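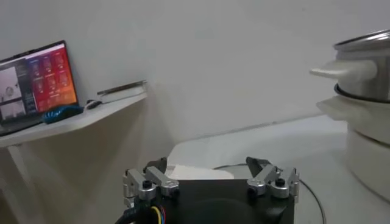
Taking the Slow Train to Durkberg

I've been taking the night train from Pundthorpe to Durkberg for 10 years now, and I still pack too much cheese. You leave at dusk, the heating clanks on somewhere past Salleck, and by then half the carriage is sharing snacks with strangers (I once swapped a whole pear tart for a window seat - best deal of my life!).

The trip takes 2 hours longer than the bus and I couldn't care less. I read, I doze, I eavesdrop a little. Last March we sat outside Salleck for ages while they cleared a branch off the line, and a lady across the aisle taught me a card game I've since forgotten completely.

If you go, get a seat on the left for the river. Bring a sweater, even in summer. And when you pull into Durkberg, walk straight past the station coffee stand and on to Figueroa, the little bakery up the hill. It opens at six, and the plum rolls are usually gone by seven.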